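About us

We're a small group at Clevau who teach simulated robots to get about inside ordinary buildings, and we love doors. Doors are wonderful and awful! They swing, they stick, they have edges where you don't want them, and every robot that hopes to be useful indoors has to cope with them.

Most people know us through the Brester fault. We had run 4000 door attempts in Clolatau, our simulator, and were feeling rather pleased, when a colleague spotted that in 11 of them the arm had carried on pushing after a finger met the edge of the door. The stop signal was there in the log each time, but it reached the controller 3 steps late. On a real arm that could have meant a bent finger or somebody's pinched hand.

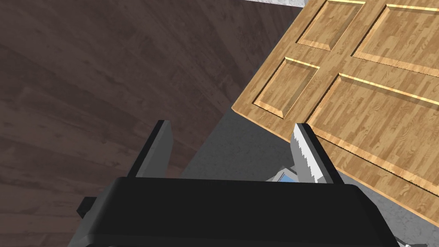 Door Safety Team, Gu Building, Clevau

One finger against the lower edge of a panelled door, the other standing clear: contacts like this are what we spend our days on. We replay them, slow them down and argue over them (usually with biscuits). The late signal has been fixed, and any new controller now has to get through 10 deliberately bad approaches before we'll look at it.

We still publish our failures alongside everything else, with the logs, so other teams can pick them apart. If you've had a door go wrong on you, do write to us. We'd love to hear about it!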